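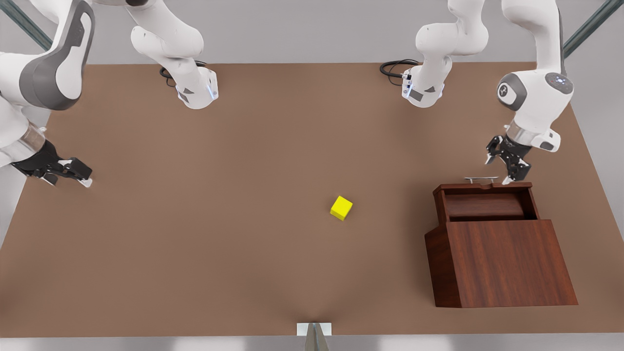 Projects > Second Year > Group Reports > Two-arm cell: set-up and care

Setting up and looking after the two-arm cell
Group report by Bríd Hennessy, Kieran Corrigan and Orla Ó Súilleabháin. Supervisor: Finbarr Ó Conaill.

1. What we were asked to do

The Hanrahan lab has a cell with two arms fixed to one table, and a simulated copy of it that runs on the lab computers. Our job was to get the copy to agree with the real cell, write down the start-up checks, and sort out the left gripper, which kept missing the handle on the wooden box. We started in November.

2. The cell

Both arms stand towards the far side of the table and reach forward over it. Each has a black gripper with two fingers. The test task uses the box, which has a slim metal handle on the top edge of its back wall, and a small yellow cube. The left arm deals with the handle and the right arm deals with the cube.

3. Finding the fault

In the simulation the open fingers came down over the handle as they should. On the real table they closed to one side of it. We first thought the box had been put down in the wrong place, so we taped its corners and tried again. The error stayed the same.

Liam Ó Súilleabháin from the year above told us to measure the bases. The left one was 5 mm out from the figure in the settings file. It had been taken off for a cable change and bolted back without being measured. We loosened the bolts, moved the base back to the drawing, tightened everything in a cross pattern and ran the zero routine on all the joints.

4. Checks before each run

Look at the base lights on both arms.
Make sure the coiled cables are clear of the first joint.
Open and close each gripper with nothing in it.
Wipe the finger pads with a dry cloth.
Move to the handle position at low speed, with a hand on the stop button.

5. Results

We ran 1,940 handle grasps in simulation after correcting the file, and 1,548 of them held. Most of the misses came when the box was turned a long way from square. On the real cell we only had time for 20 grasps, all with the box square, and none missed.

6. Still to do

The right gripper closes more slowly than the left. We have not found out why. Kieran has left the spare finger pads in the Dutley cupboard, second shelf, with the torque settings written on the lid.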